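Unit 8: Color and the Size of a Room
Instructor: Liis Uibo

Reading for this unit: chapter on wall color, pages 168 to 184 in the course reader. Bring your paint cards from Unit 7.

Dark and strong colors are usually said to make a room feel smaller. The reader treats this as a rule. In class we will treat it as a starting point. Ceiling height, floor color and the amount of daylight all change the result. A deep red on every wall with a pale floor reads differently from the same red over dark boards. 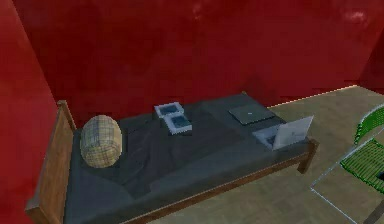
Department of Interior Design, Cunesberg College

Terms to know

Hue: the name of the color, such as red or green.
Value: how light or dark it is.
Saturation: how strong or gray it is.
Reflected light: light that picks up color from one surface and carries it to another. Two facing red walls will warm each other, and both will look stronger than the paint card did.

Always test paint on the wall. Brush out two coats on a board at least 20 inches wide and move it around the room during the day. Look at it once more under the lamps that will be used at night. Write down the value you see each time.

The Midtbø house case in the reader shows what happens when this step is skipped. The owners picked from a card in the store, painted the study, and repainted it in June.

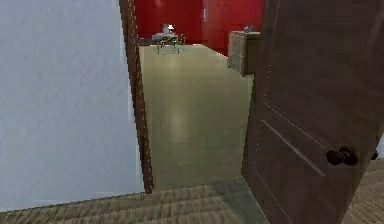

Color from one room to the next

People see a room from outside before they enter it. A neutral hall makes a strong color look stronger through the door. The trim can go with either side, but choose one and keep to it through the whole floor. Where two floor finishes meet, draw the joint on your plan and mark which way the boards run.

For the homework, use the Dundness apartment plan. Pick one bedroom and propose two schemes, one with a high value on the walls and one with a low value. Keep the floor the same in both.

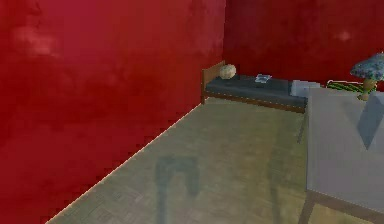 Each scheme needs a plan, one wall drawing and a short paragraph on how the light changes from morning to evening. Label paints by hue, value and saturation, and leave out brand names. Late work loses a grade step. Hand in on paper, due 4/21/22, to the box outside room 868.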